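Notebook, optics bench, Kusholm building
3 May 2026

Quiet building today, so I used the time to repeat the quenching series with fresh buffer. I write everything down because on the last page my notes were too short and I could not understand my own dilutions.

Sample: quinine sulfate in diluted sulfuric acid, the usual stock from the brown bottle. Quencher is sodium chloride. Excitation at 350 nm, emission collected from 380 to 600, slits as before. The lamp was on for 30 minutes before the first scan. I did the water Raman check first and the peak was in the right place, a little lower than on the last page but inside what we accept.

First problem. The blank had a small bump on the blue side. I changed the cuvette and the bump stayed. I changed the acid and it became smaller. So part of it is from the acid, and part is maybe from the water itself. I subtracted it from all scans, but I don't like to subtract something when I don't know what it is. If somebody has an opened bottle of the better acid, please leave it on the left shelf with the date of opening.

The series itself went well. I took the intensity at the maximum and also the area under the whole band, and plotted F0/F against chloride for both. With the area the line is straight up to the fifth point. With the maximum it is also straight but more noisy. The last two points go under the line in both plots. I think this is the ionic strength, as I did not hold it constant. In the Minley protocol they add sodium perchlorate to keep it the same in all tubes, and I skipped this step because I wanted to save time. It was a bad saving. Repeat with it.

Inner filter effect: absorbance at 350 is below 0.1 in all tubes, so I made no correction. Chloride does not absorb there.

Second problem, and this one took most of the afternoon. The same tube measured 3 times gave three different values, always going down. I thought first of photobleaching. I closed the shutter, waited, measured again, and the value came back nearly to the start. So it is not bleaching, or not much. Then I looked at the temperature of the holder. The water circulator was set correctly but the holder was warmer than the set value, and it was still rising. The tube behind the instrument had a sharp bend in it. I made it straight and after that the repeats agreed within one percent.

This means the scans before the bend was found are not good. I marked them with a cross in the folder and did not delete them. Please don't use them for the poster.

Cleaning: cuvettes rinsed with plenty of water, then ethanol, then left upside down on tissue. I did not use the acid bath today. The Jilholm cuvette has a scratch on one window, low down, under the beam. It can still be used if the volume is enough, but always put it with the scratch to the back. 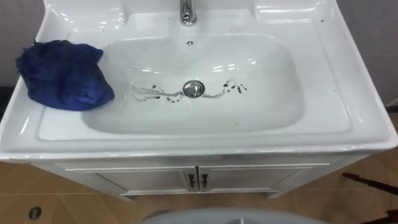 Ásgeirsdóttir wrote under my plot that the downward curve at high chloride could also come from a second population which the chloride does not reach, and that I should measure lifetimes before I blame the salt. She is right that steady state alone cannot separate the two. With a simple quinine solution I would be surprised to see two populations, but a surprise is possible and the lifetime setup is free in June. If tau0/tau follows the same curve as F0/F, the quenching is dynamic over the whole range and the question is only why the rate changes. If they separate, I must think again.

For next time:
make new stock, 100 mL, and write the absorbance on the label
perchlorate in every tube, also in the zero tube
holder temperature written beside each scan, from the probe and not from the display of the circulator
two blanks, one with the old acid and one with the new
random order of the tubes, because today I went from low to high chloride, and the warming went in the same direction and could hide in the slope

The last point bothers me most. A warmer sample quenches faster, so the slope from the early scans is probably too big. I calculated it anyway and wrote it in pencil in the table.

Lamp off, hours written in the log. Circulator is left on at low flow.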